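Keeping Cables Off the Floor at a Small Work Table

2 min read

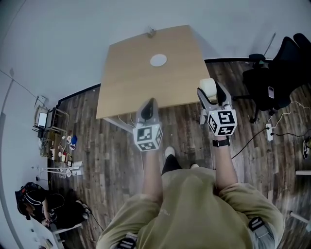
Pale timber-look tabletop, with white cables hanging below the near edge and a power strip on the floor below the chair.

A power strip left at floor level collects dust, gets kicked, and sits in the path of chair castors. Moving it under the tabletop takes less than an hour.

Before starting, switch off at the wall and unplug everything. Label both ends of each lead with masking tape.

Mounting the strip
Check the underside of the top for thickness. Screws should stop at least 3 mm short of the upper surface. If the strip has keyhole slots, make a paper rubbing of the back and use it as the drilling template. Where screws are not an option, a clamp-on tray will hold the strip along the rear edge. Do not glue the strip in place or cover its vents.

Routing the leads
Leave around 2 cm of slack at each plug. Gather the excess into flat loops and fasten with hook-and-loop tape. Cable ties pulled tight can deform the insulation on thin white charger leads. Run the supply lead down one leg and fix it at two points. It should reach the wall outlet without crossing the area where the chair rolls.

Clearance
Sit at the table and push the chair fully in. Knees, armrests and the chair back should all clear the loops. Phones left on a chair seat tend to end up on the floor, so bring one charging lead up to the tabletop and clip it at the rim.

Vacuum the plugs and tray with the power off, twice a year. Replace any lead with a cracked sheath.

Tyra Öberg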